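The table that catches everything

Most homes and offices have one flat surface that never stays clear. In a house it is usually the end of the kitchen table or the shelf by the front door. In an office it is the spare desk. Things are put down there for a minute and are still there in May.

Professional organisers have a number of names for these places, most of them rude. The advice they give is usually to get rid of the surface altogether. Fold the table away, the thinking goes, and people will have to put their keys and parcels where they belong. We tried this at home for a fortnight. The parcels went on the stairs.

A more useful approach is to accept that one surface will collect things and to make it easy to empty. This takes a little setting up and then a few minutes each evening. It does not need a set of matching boxes, and we would suggest buying nothing at all until you have done it for a month.

Begin by sorting what is there by what it is for. Stationery makes one group, even when it has spread to every side of the table. Anything in a bag or packet makes another. Cloths and other fabric are a third, and small electrical things a fourth. Do not read any papers at this stage. Reading is how a short job turns into an afternoon.

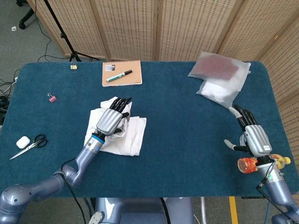 Home and Household Desk

A notebook with a pen left on top of it is the commonest sight on any working table, and it is the one pairing worth keeping together. Spiral notebooks lie flat and take rough handling, but the wire catches on other notebooks in a drawer, so they are better stored upright. If you put a label on the cover, put it in the same corner every time. A marker pen can be kept on its side, which suits a shallow tray.

Binder clips are harder. They come in several sizes and colours, they are sold by the boxful and they work their way to opposite ends of a table without any help. A small gold one and a pink one with silver handles will do much the same job, and there is no need to separate them by colour unless you use the colours for something. We keep ours clipped along the rim of an old Hoveck baking tin. A strip of stiff card does as well. The point is that a clip should be clipped to something, and then it can be found.

Scissors should have one home and go back to it with the blades closed. If two rooms both need scissors, buy a second pair. It is cheaper than the arguments.

Earbuds cases are small and smooth, and easily swept up with other things. A white one is easy to lose beside a white cloth. Keep it near the charger, and move it before you start wiping or folding.

The cloth itself is often what makes a table look worse than it is. One crumpled cloth in the middle takes up the room of a dinner plate, and the same cloth folded in quarters takes up hardly any. Fold it first. The table will look half done, which helps if you are short of enthusiasm.

Then there are the bags. Translucent plastic ones are good for this kind of sorting, as you can tell a reddish-brown item from a white one without opening anything. Stack them flat in a corner, and stop when the pile begins to slide. Items folded before they go in will stack far better than items pushed in. The Bassey range comes in packs of 300, far more than most households will get through, so share a pack with a neighbour or reuse the bags your post arrives in.

The surface matters too. A carpeted or felted top is quiet and things do not skid about on it, but it holds crumbs and thread, and it wants a brush where a bare top would want a wipe. Nakham makes a stiff hand brush that we have used for 2 years on a covered table. Brush in one direction, towards you, with a dustpan held below the edge.

If the table shares a room with a sofa or a bed, a folding screen behind it can help. Woven panels let some light through the gaps and still mark off the working end of the room. Hirkine sells plain ones, and they turn up second-hand quite often. Check the hinges before you pay.

Once the groups have places, the evening round should take 5 minutes. Put the stationery back first, then the bags, then the cloth. Leave the notebook out if you will want it in the morning.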